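Kitchen worktop always cluttered - what do you keep out and what do you put away?
Posted by Rozália Procházka in Home & Kitchen, July 7, 2025

Hi all, hoping somebody with more sense than me can help. We moved into a flat in spring and the kitchen is lovely but it has one proper run of worktop and hardly any cupboards. I've got the kettle, toaster, microwave, blender, a bread bin, two chopping boards and all my baking stuff out, and by the time I want to roll out pastry I've got a space the size of a tea towel. I end up balancing the mixing bowl on the hob (switched off, before anyone tells me off!).

My partner wants to buy one of those Grornero shelf units that sits over the back of the worktop. It's 33 cm deep and I think it'll just eat up what little room we've got. I'd sooner sort out what we have first. What do you all leave out, and how do you stop it creeping forwards? Oh, and does anyone keep flour on the side? Mine lives in the paper bag and it goes everywhere.

We're renting, so I can't drill into the tiles. Thanks in advance x

Heidrun Hämmerli
8 people found this helpful

Oh I feel for you, I had exactly this in my last place and I was forever moving the blender to get at the toaster and the toaster to get at the blender. I'd hold off on the shelf for now. My sister had an over-the-counter one (Varma, I think, not the one you mention) and she couldn't get her big stockpot in front of it, so it went on the local selling page within a month.

What worked for me was thinking of the worktop in strips. Tall and narrow things go in one line right up against the tiles, machines go down one end together, and the bit in the middle belongs to the chopping board and I don't let anything else settle there. It took me a good few weeks to get the family trained. My son still leaves his cereal out, but at least it goes in the corner now!

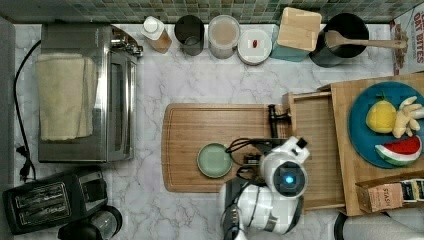
Flour in a paper bag is a nightmare, so do get it into something with a lid. I'm a big fan of clear jars for anything you bake with, you can see when you're running low and you're not shaking a tin trying to guess. If you look along the tiles in my photo there's a glass jar with a beige powdery something in it, next to the low white pot, and one that size takes up hardly any room at the back. The teal one with the wooden lid is the sort of shape I'd go for if I were buying again, square ones sit so much more snugly side by side than round ones do. Have a little crock for spoons as well - it frees up a whole drawer, and then the drawer can have the rolling pin, the scales, and all those odd bits like cutters and piping nozzles.

For the machines, ask yourself which ones you use every single day. Mine are coffee and toast, so those stay out and I don't feel bad about it. The blender went on top of the wardrobe for a while (really!) and I got it down maybe twice. I gave it to my neighbour in the end. And if you've only got room for one chopping board, keep the big one. Small ones just mean you're scraping onions onto the side.

Good luck, and tell us how the pastry goes!

Elango Lobo

Get rid of the bread bin. We did and never missed it, bread goes in the freezer and we toast it from there.

Krishnamoorthy Amin
3 people found this helpful

I'm with Heidrun on the jars but I'd add one thing - put a tray under anything oily or sticky. I keep the oil, vinegar and honey on an old baking tray and when I want to wipe down I lift the whole lot off in one go. Before that I was picking up each bottle and putting it back, so of course I never bothered.

On renting and not drilling, have a look at the side of your fridge if there's a gap there. I've got a magnetic rack from Odix on mine and it holds the spices and a roll of foil. Measure the gap first, I didn't, and the first one I bought had to go back. Check the fridge with an ordinary fridge magnet too, as our old one wasn't magnetic on the sides at all.

Do you use your microwave much? If it's mostly for porridge and leftovers it might be happy on top of a low cupboard or a sturdy trolley, though check the booklet for how much space it wants round it. Moving ours gave me enough room to roll out a full batch of chapatis without having to do them on the dining table.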